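Karside puts towel folding on its fall equipment list

Posted May 2021

I spent most of this morning at the Karside linen shop going over the numbers for next year, and I figured I'd write it up while my notes still make sense (my handwriting gets worse the longer a budget meeting runs). Short version: the towel folding cell is on the list for November, the second arm isn't, and we're still arguing over tables.

If you've been following along, you know Karside has been thinking about automation for a while. The shop does small orders for gyms and hair salons, and the tan hand towels are the big seller. They're also a pain. They come out of the basket in a wad, and before you can fold one you have to find a corner. People do that without thinking. A machine needs a lot of help with it, and that help costs money.

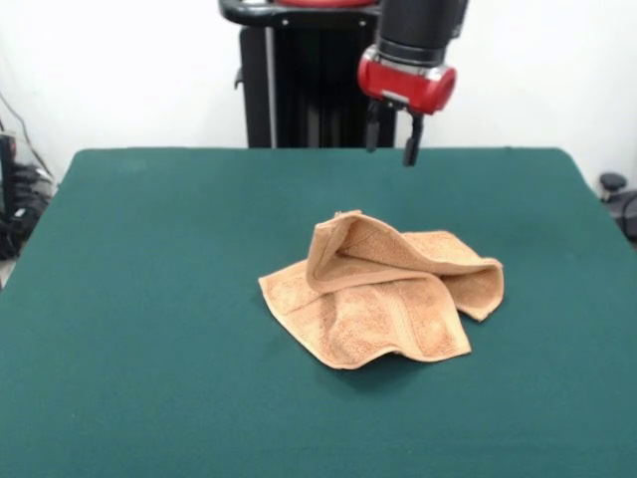
So the first line on the budget is the fingers. I pushed hard for a simple two-finger gripper over the fancier options, and I'm glad to say that's what went in. Terry cloth has plenty of loops to grab, and you can get spare finger tips without waiting half the season. We set aside 17 spare pairs, which sounds like a lot until you remember they'll be pressing down against a tabletop all day long.

Then there's the felt. I love the felt! It's a dark green cover over the table, it gives a little when the fingers come down, and a tan towel really stands out on it. The quote from Isura was 3,665 dollars for the table, the cover and the delivery, and that's the number everybody kept going back to. My own feeling is that a decent table is worth paying for once. The other side of the room wanted to reuse a sorting bench and just buy felt by the yard. We didn't settle it.

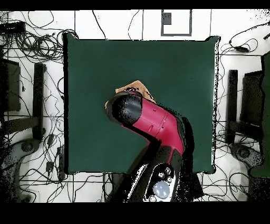 The red and black arm over the green table, with cables on the tile floor.

Cable trays! I'm giving these their own paragraph, as they weren't in the first draft of the budget at all. Hsueh, the outfit doing our layout, sent back a marked-up floor plan asking for covered runs on all sides of the table, plus a clear lane wide enough for a laundry cart. I'd have forgotten the cart completely. That added 74 feet of tray to the order, and I don't think a single foot of it is wasted. If you're planning something like this in your own shop, price the floor at the same time as the arm. It's dull stuff, but it's much easier to ask for once than to go back with your hat in your hand.

The same goes for chairs, by the way. Someone has to sit near the thing while it's being set up, so count the seats and leave the room for them.
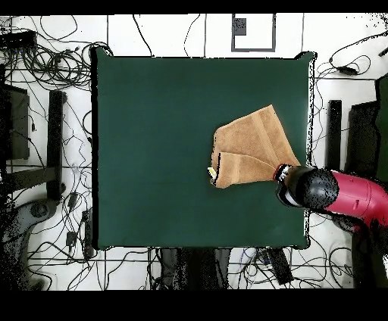

Training is the part I worry about most. We've got money for one person to learn the cell properly, and I'd like two. Vacations happen, people get sick, and a folding cell that only runs when one particular employee is in the building isn't much of a purchase. Univley has a short course that covers grippers and basic upkeep, and I've asked them for a price on a second seat. No answer yet — I'll post it when I have it.

As for the second arm, it's been moved to the year after. I was a bit disappointed, but I get it. One arm can pick up a corner and turn it over, and for hand towels that may be plenty. Bath sheets are another story, and for now those stay on the hand-folding bench.

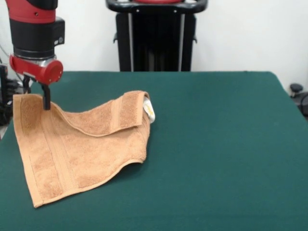
Gripper down on a tan towel, with part of the cloth folded back over itself.

Next up is the vote on the table quote, and then the order forms go out. If you work the folding bench and have opinions on table height, please send them to me before then. I've had two notes so far and they want completely different heights.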